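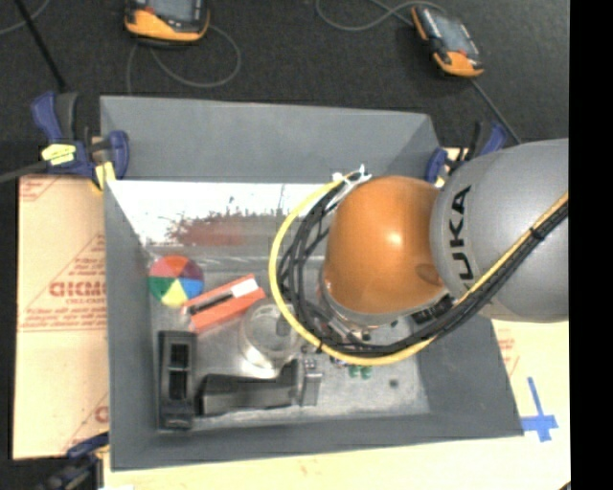

The bottom of the bin

Every house has one. Under the stairs, behind the sofa, in the cupboard where the hoover lives. The container everything goes into when people are coming at six and it's already half past five. Balls, bits of board game, a panel off something. One shoe.

Ásdís Bergmann empties them for a living. She has done 600 since she started, mostly in Cemville and the newer streets out at Vinwood, and she says the ball is nearly always there. Stripy, patterned, football, whatever. Children grow up, go off to college, and the ball stays put.

"People start with the clothes," she tells me, already on her knees in a hallway. "Don't. Clothes are hard, you get upset. Start with the bin of odd stuff. You don't love any of it."

Her method is quick. Tip nothing out – that's her big rule. Tip it out and you have a carpet covered in rubbish and no will to live. Take things from the top, one at a time, and put each one down where it's going. Keep, give, mend, dump. The mend pile gets 5 things at most. After that you're lying to yourself.

I tried it at home in November with the big tub from our utility room, a Gravance one, the sort with sloping sides that looks roomy in the shop and isn't. Out came two rackets. A torch (dead). A bag of tent pegs, and we have not owned a tent since 2000. Curtain hooks. A skipping rope with one handle. A flat white plastic sheet that nobody in the family could name, and which my husband insisted we keep becuase it must belong to something. It's on the mend pile. It isn't broken, there was just nowhere else for it.

By the time I could see the floor of the tub I'd taken out 96 things. I kept 11 and felt a bit sick about it, then fine, then hungry.

Depth is the trouble, according to Bergmann. Anything you can't see the bottom of will fill up, and the round things roll to the sides and get buried. She likes shallow trays, wide, no lid. Lids are where it all goes wrong – you shut it, you stack something on top, that's it for ten years. And keep balls seperate, in a net on a hook. A net costs next to nothing. Mine came from Kopecký the ironmonger, who had to go out the back for it.

What about big flat things? Stand them up. Along a wall, behind a door, spine out like books. Laid flat they turn into a shelf, and then there's a pile on the shelf.

She does her own bins twice a year, in the morning, before breakfast, with the radio on. Takes her 20 minutes. Mine took until dark and the rackets are still in the hall.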